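Re: [manip-eval] Skodex sink-to-dishwasher numbers
From: Noel Salazar
March, 4:40 pm

Divina Samonte wrote:
> The Skodex policy was trained on 291 teleoperated runs and
> evaluated on 193 trials in the Wukusach kitchen. We see a
> 34 point gain over the single-arm baseline and we think the
> two-arm handoff explains most of it. Stills are attached.
> Comments welcome before we submit.

Divina, thanks for sending the draft. I've read it twice and I don't buy the main claim yet.

My trouble starts with the word "handoff." The draft uses it for any stretch where both arms touch the same object, and that covers very different things. Two grippers sharing a long, smooth object over the basin is a holding problem. You score it as a transfer.
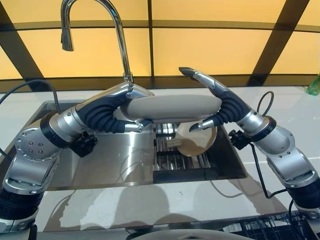
What counts as a success in the 193 trials? According to the appendix, a trial passes if the object ends up in the target rack and no operator stepped in.

So a plate that leans on its neighbor at a bad angle passes, and so does one that took four regrasps. I'd want a stricter score next to the loose one.

Comments by section:

1. Sink rack pick. The draft says contact with the rack is "handled implicitly." I'd like to see that tested. When the hand goes down among the bars, a finger can meet metal before it meets a dish, and you give no breakdown of failures by first contact.

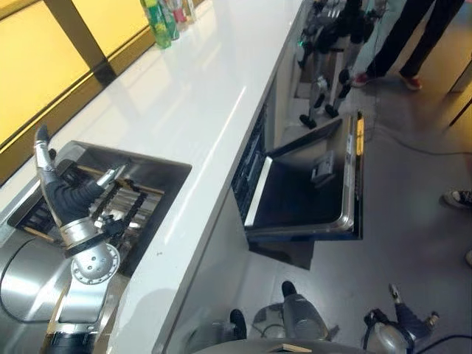 2. Plate placement. This is the strongest section and I still have doubts. With one matching plate already standing in the dishwasher, the next one has a pretty good visual hint about where to go. Did you run it with the rack bare? Saludo reported a big drop when we did that to their policy, and they had a similar number of runs.

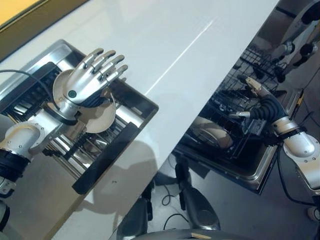 Divina Samonte: we did run it bare, but only as a side check, and it isn't in the draft. The score was lower. I can add it to the table if people think it matters.

It matters. Please add it, even if it takes the shine off the 34 points.

3. Baseline. Your single-arm version was trained on the same runs with one arm's actions masked. Those operators were using both arms, so the masked data shows half a strategy. Of course it does worse. Bronatetti collected separate one-arm runs for their comparison, and the gap came out a lot smaller.

4. Start pose. Every rollout begins with both hands up over the sink. Fine for a demo, but the policy may have learned a clock from it. Shift the start by a hand's width and report what happens.
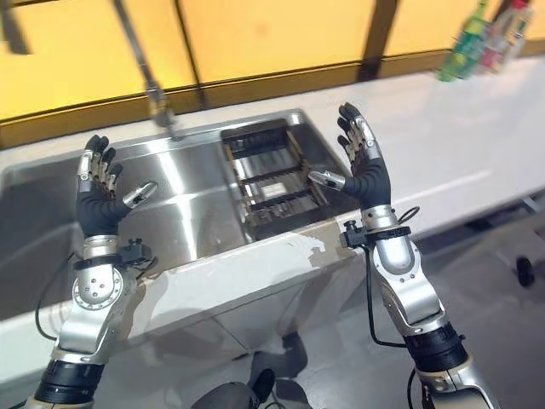

Fig. 4. Both hands raised above the double sink, palms facing.

I'm not against the paper. I'd sign off on "two arms help on this task in this kitchen" tomorrow. The sentence about general household transfer should go.

Noel

Comments (3)

tern_k: Agree on the baseline. Masking is cheap and everybody does it, but it shouldn't carry a headline number.

Divina Samonte: I'll rerun item 4 with 2 shifted poses. The one-arm collection won't make this deadline.

oblique: Then leave the comparison out until it's done.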